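Spent the afternoon at the Meinecke open day in Testcombe. Posting my notes while they're fresh. Mostly cloth handling, a little on calibration.

The cell is two arms of the same type over one long table, a black gripper on each. Table is covered in brown paper and marked off with blue tape. Pendants and most of the wiring sit on a white bench to the side.

Task on show was picking up and folding cloth. Policy was trained on 400 teleoperated episodes, all recorded at their Ukwood site, then moved here with no retraining. They gave the full dataset as 1,909 episodes, but the rest are rigid parts.

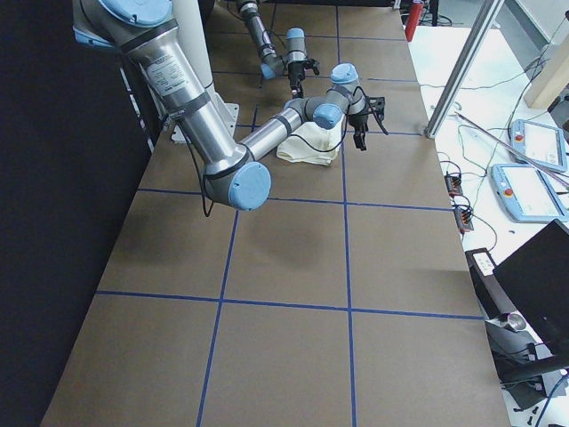
Grasp point selection is the weak spot. On a crumpled start the first arm goes for whatever edge it rates highest, and if that turns out to be an inner fold, the second arm has nothing useful to hold. Recovery is drop and retry.

I watched 10 runs. 3 needed a retry and one was stopped by the operator. Cycle time wasn't posted and the answer I got at the bench was "slow."

Asked about the tape. It's for resetting the start position between episodes. The policy gets no grid coordinates.

Arm-to-arm calibration is done by touching both grippers to a shared point, repeated every morning. They want to replace that with a camera routine by June.

Ostadport gets the same setup next, with a longer table and different fingers. I asked for the finger drawings. Will post if they send them.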